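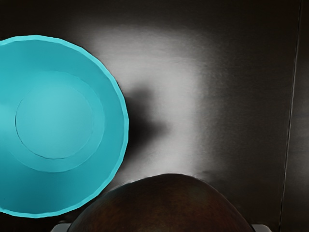 Teal bowl, rendered, from overhead.

Short thread on glaze shrinkage, after a long week of test tiles at Kenent. 1/

A glaze and the clay under it both shrink as the kiln cools. If the glaze shrinks more, it ends up stretched and you get crazing, the fine net of cracks. If the clay shrinks more, the glaze is squeezed and can flake at the rim (shivering). 2/

We ran 398 tiles of the Strazds stoneware with 3 glaze bases. Base A crazed on nearly every tile. Base B was clean out of the kiln and crazed by day 10 — so don't sign anything off on the first morning. 3/

Adding silica brought A into line. Swapping part of the soda feldspar for talc did more per gram, but the surface went slightly matt. 4/

Normunds Laur asked whether slower cooling would fix it. It delays the cracks. The mismatch is in the recipe and stays there. 5/

Test used: freezer overnight, then boiling water, then ink rubbed over the surface and wiped off. Crude, but it ranks the glazes in the same order as waiting till September. 6/

Thicker coats crazed sooner in all three bases. Measure the coat with a pin before firing and write it on the back of the tile. 7/

Recipes for base C to follow once the second batch is out. 8/8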